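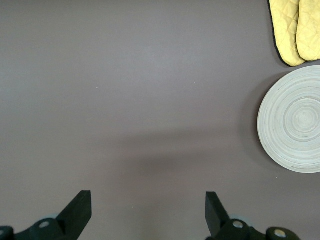

Gripper over the table, with the yellow oven mitts and the plate.

Paritdale Shared Kitchen Project
Equipment planning meeting, Saturday, December 21, 2019
Chair and notes: Charito Umali

1. Notes of the last meeting
Agreed, with one correction. The Zarnent quote was before delivery, so the line in the budget sheet should read 955 and the delivery charge goes underneath it.

2. Finger pads
The present fingers are flat and black and do well enough on boxes. Plates and padded cloth are the open question. Zarnent offer a softer pad set at 955. Brindex have a plainer set at 600 but will not hold the price past the end of January. It was felt that the dearer set should not be ordered until both have been tried on a plate with a ringed surface like the one we use now. Charito to ask both firms for a loan pair.

3. Household items
More mitts and plates are wanted for next year's work. Quilted mitts to stay on the list, in more than one colour — all yellow is too narrow a range. Plates to be bought singly from different shops. Limit of 12 per item without coming back to this meeting.

4. Table and lighting
The arm throws a broad, soft shadow on the tabletop. A second lamp was asked for. No money set aside this year; carried to the June budget. The matt table surface is to be kept.

5. Service cover
Fajardo have sent terms for yearly cover on the arm. The terms leave out the fingers and brackets. Charito to ask for a price with these put in, and to find out how long spare bolts take to arrive. Decision held over.

6. Spending so far
Almost 13 per cent of the equipment budget is left. Nothing further to be ordered before the new year apart from cleaning cloths for the table.

7. Any other business
The key to the store cupboard is to go back on its hook after use.

Next meeting: date to be sent round by Charito once the Fajardo price is in.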